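News from the Robot Club: an autumn in the simulator
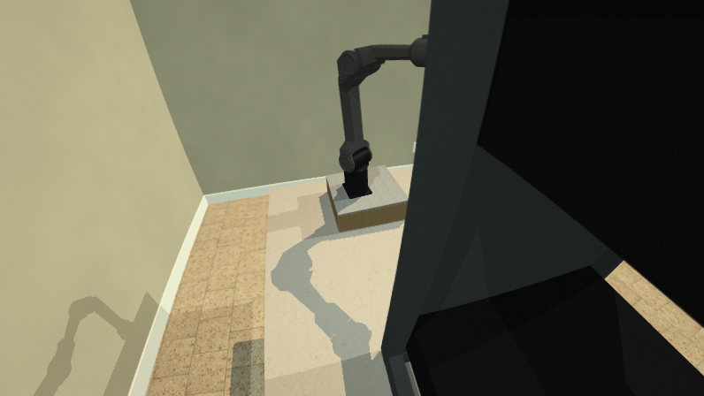 It has been a busy few months for the Prarnen robot club, and as we are now well into November it seemed high time to let the rest of you know what we have been up to, especially those of you who keep stopping members in the corridor to ask (we do love being asked, please carry on!).

Regular readers may remember that last year we spent nearly all our meetings on wheeled robots, and great fun they were too, even if the hall floor still has the odd bit of tape on it to show for our efforts. This year the club voted to try something quite different and have a go at robot arms. A good arm costs a great deal more than we are ever likely to raise from cake sales, so we are doing the whole of the first half of the year in simulation. The room, the arm, the floor and the light all live inside the computer, and members can try out whatever they like without a grown-up wincing at the back.

Our project goes by the name of Momen. It was picked out of a hat, and I'm afraid I couldn't tell you what it means, but it has stuck and there is talk of badges. The idea of Momen is simple enough to say and has turned out to be rather fiddly to do. An arm is given a place to reach for, and it has to get there without bumping into anything on the way. Each try counts as one run, and the program writes a line in a log at the end of it to say whether the arm got there, how long it took and whether it touched anything it shouldn't have. By half term we had set ourselves the target of 1,000 runs. We have managed 224 so far, which may sound a little short, but the early ones were very slow going and the members are getting quicker all the time.

The first weeks went on building the room. We kept it plain on purpose, with two colours of wall, a skirting board and a floor that is part tile and part smooth cream, and the arm standing on its own low pedestal with a wood-coloured front. You would be surprised how long a group of twelve-year-olds can discuss floor tiles. The speckled ones won in the end, after a spirited campaign, and I must say they have grown on me.

After the room came the lights, and this was the part that really caught people's imagination. Move the light a little and the shadow of the arm goes sweeping off across the floor or up the wall, and one of our younger members spent a very happy hour doing nothing else. There is a useful side to it as well. Later on we want to teach a program to find the arm in a picture, and a big dark shadow with bends in all the same places is just the sort of thing to muddle it. So the shadows are staying in.

Then there is the matter of viewpoint, which has taught us all a good deal of patience. It is very easy to choose a spot to look from that seems perfect until something large and dark is standing between you and the very bit of the arm you wanted to watch. You can see the base and the elbow beautifully and have no idea at all what is happening beyond the wrist. We now ask everyone to try more than one viewpoint before they start a set of runs, and to write down which one they settled on. The members grumbled about the writing down at first. They grumble rather less now that they have each had to repeat a morning's work for want of a note.

We split into 2 teams before half term, one looking after the movement of the arm and the other looking after the room and the views. They swap over in the new year so that everybody has a turn at both. The movement team have been learning to think about one joint at a time, starting at the base and working upwards, and there has been a fair amount of standing about in the hall with one arm in the air, bending at the elbow and arguing about angles. Do knock before you come in!

Looking ahead, we have put our names down for the Kotian Challenge in the spring. It is open to school and youth clubs, and teams send in their simulation along with a short report on how they built it. We can enter as a single club, so both teams will be working on the same report, and it will need diagrams, a page on what went wrong (we shall have no trouble filling that) and a log of our runs. If any parent or grandparent has a sharp eye for spelling and an evening to spare, we should be very glad of the help.

Our thanks go to Verex, the computer repair shop by the station, who let us have some second-hand machines at a very kind price over the summer. Without them we should still be taking turns on the library laptops, and the simulation would be crawling along. We have raised £66 so far towards extra memory for two of the slower ones, and there will be another cake stall before the end of term. Flapjacks always go first, if you are wondering what to bake.

New members are welcome at any point in the year and need no experience whatever. Some of our keenest people had never written a line of code before they joined, and one came along only to wait for a sister. We meet straight after lessons in the computer room and finish at 5 o'clock. Please bring a drink, a pencil and something to write in, and ask at the office for a joining form.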